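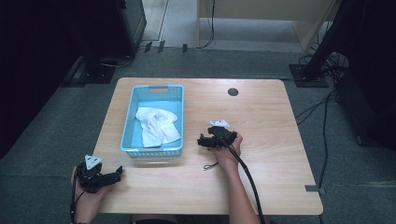

A white cloth in a blue basket, with a gripper on either side.

Can a machine fold my laundry yet? I drove out to Flollcombe to ask, and I'll give you the short version up front: no, it can't, but people are working on it harder than I had guessed, and a lot of that work looks like plain old housework.

The people I went to see are at Jeltico, a small outfit that wants to sell a robot for the back rooms of hotels and laundromats, and maybe one day for your house and mine. Henrike Eichhorn runs the chores side of things. She met me at the door with coffee and a warning that I'd be bored by lunch (I wasn't, though I did get hungry).

What they do is get people to do chores with hand-held grippers, the same kind of two-fingered jaws a robot would have, while the movements get recorded. Pick the cloth up out of the basket. Put it on the table. Flatten it, fold it, start over. The company has 1653 of these recordings for cloth alone and 3495 if you add in the dishes, the shelves and the sorting of small parts. Henrike told me she'd like ten times that before she makes anybody a promise.

I got to try it! I've folded towels my whole adult life and I was terrible. You lose all the feeling in your fingertips, so you can't tell whether you've pinched one layer or three, and a crumpled cloth doesn't exactly show you where its corners are. My first washcloth took me nine tries to get into something like a rectangle. Abla Rizk, who is the fastest folder on the team, did hers while telling me about her sister's wedding.

So how does the robot do when it's on its own? I watched 11 runs with a dish towel. It got the towel out of the basket every time, and I have to say it's a funny little thrill to see that. The folding was another story. Four of the towels came out neat enough that I'd put them in my own kitchen drawer. The rest were folded in the sense that a burrito is folded. It's slow, too. I could have done the whole stack and put the kettle on.

"Cloth never sits the same way twice," Henrike said. "A box is a box. A towel is a new problem every morning."

Boxes, by the way, are going a lot better. Fouad Boutros manages the stockroom at Fekholm, a home goods store across town, and he's had one of Jeltico's arms moving cartons from a cart to a shelf since October. He likes it fine. He also keeps a person nearby, and he laughed when I asked whether it could restock the bath towels. "It can bring me the box the towels came in," he said. "After that it's my problem."

I called Joelle Twal too, who teaches engineering at the college and has no stake in any of this. She thinks simple sorting and carrying will be normal in stores pretty soon, and that a full basket of mixed family laundry is a much longer wait. Fitted sheets made her groan out loud. Mine as well, Joelle.

The next thing on the calendar is a public demo at the Uniyal hall on 2019-03-02, where visitors can have a go with the grippers and then watch the robot take its turn with the same cloth. Nadine Sleiman is handling the sign-ups and says kids are welcome as long as there's a grown-up with them. Doors open at ten and it's free.

I'm going back for it, mostly so I can take another shot at that washcloth. In the meantime there are two loads waiting on my couch, and I guess I'm still the one folding them.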